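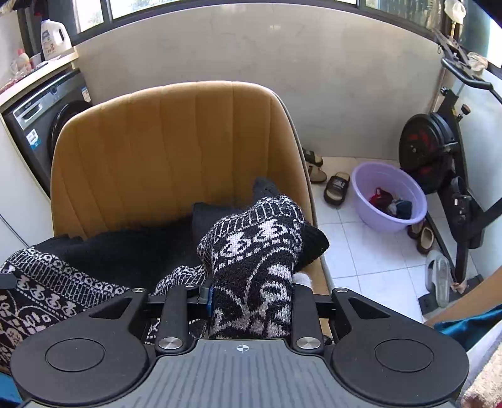
Living room > Seating > Armchairs > Parri shell armchair

Parri shell armchair, mustard-tan

Parri is a small armchair with a curved back in the form of a shell. The back is stitched in vertical channels, so it has raised ribs from one side to the other, and a slim darker piping follows the rounded outer rim. The upholstery is mustard-tan, a color which goes well with gray walls and with black and white textiles.

We made this chair for reading, but many of our customers wrote to us that it lives in the bedroom or near the window, and that it is full of knitwear from October until spring. Socks, sweaters, the blanket from last evening. For this use the shape is quite practical. The sides come around the seat and they hold a pile of soft things well, also when you take one piece from the middle.

If you keep clothes on the chair, please read these points:

- Dark knits can leave fluff between the channels. Use the narrow nozzle of the vacuum cleaner and go from top to bottom, along the stitching.
- Do not put damp wool on the seat. New black yarn can give color to the fabric, and we cannot accept this as a fault.
- Check the place where the seat meets the back. Small socks like to go down there.
- Buttons and zippers should be closed before you throw a sweater on the chair.

For stains, use a white cloth with lukewarm water and press it lightly. Do not rub across the ribs. In a room with strong daylight we advise turning the chair from time to time, so that both sides keep the same tone.

Delivery and assembly
The chair comes in one box with the legs packed separately. Assembly needs 2 persons only for lifting it out of the box. Tighten the screws again after 3 weeks of use.

Guarantee: 2 years on the stitching and the piping.
Maximum load: 200 kg.

Fabric samples can be ordered free of charge. The color on a screen is often a little more yellow than the real one, therefore we recommend to ask for a sample first. Questions about upholstery are answered by Efa Skyrme in our Billmont showroom, mornings until 12:00.

Related items
Parri footstool, mustard-tan
Vilik floor lamp
Vilik wool blanket, black and white
Lulalis fabric care set

Contact | Delivery and returns | © Lulalis | Back to top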